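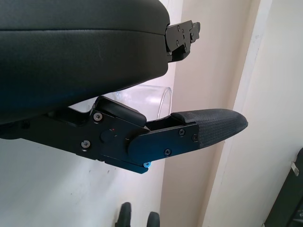 The night the cup let go

I promised I'd write up what happened with Lurna (that's our arm, named after a lake I've never been to), and it has taken me a good while to sit down and do it. Get yourself a coffee, I do go on.

We had been running the clear plastic cups all evening, black fingers closing, lifting, setting down, and I was feeling pretty proud of myself. Then on lift 54 the grip force reading dropped to zero while the fingers stayed shut. The controller decided it was holding nothing, so it did what I had told it to do and squeezed harder - and harder again. The cup cracked with a noise like a cap gun and a piece of it flew past my ear. No safety glasses on, I'm sorry to say.

Ghazal Mazandarani came over the next morning and found the trouble in eight minutes, bless her. A sensor wire had rubbed through where it bends behind the bracket. I had never set a top limit on the squeeze, so a dead sensor looked just like an empty hand.

Now a zero reading on closed fingers stops everything, and the glasses hang on the door handle where I can't miss them. I still want to reroute that wire before the next long run.

Recent posts
Lavoie, one year on
Moving the bench to Pesden
1,593 lifts and a squeaky joint
What I got wrong about Rarkness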